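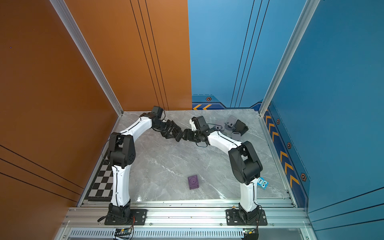 I have been meaning to write up the Derkley label maker for ages, and now that I'm on my second pack of tape I feel I've earned the right. I bought it in March for the workshop and the office shelves, and it has since wandered into the pantry, the sewing drawers and, I'm a little embarrassed to say, the dog's food bin.

Let me start with what I love. The keys are a good size – I have big thumbs, and my old Stostau used to make me type everything twice – and the letters come out dark and crisp. There are 14 fonts, of which I use exactly one, but my daughter has gone through the whole lot and is very fond of the curly one. The tape sticks beautifully to metal and plastic. On rough cardboard it lifts at the corners after a week or so, and I've taken to running a strip of clear packing tape over the top.

Now for the grumbles. It leaves a wide blank margin at each end of every label, and you can only shrink it by digging through the settings menu, where it forgets your choice whenever you change the batteries. The cutter is stiff too, especially if you're doing a long run of small labels of an evening. And the lid feels thin, though mine has survived 2 falls off the bench (both my fault!).

The manual says a set of batteries should be good for 800 labels. I can't vouch for that, but I've printed over 361 and the battery light hasn't come on yet. Refills cost a bit more than I'd like, so I buy the three-packs and keep a spare in the drawer with the scissors.

Would I buy it again? Yes, happily, and I've already ordered one for my sister's craft room.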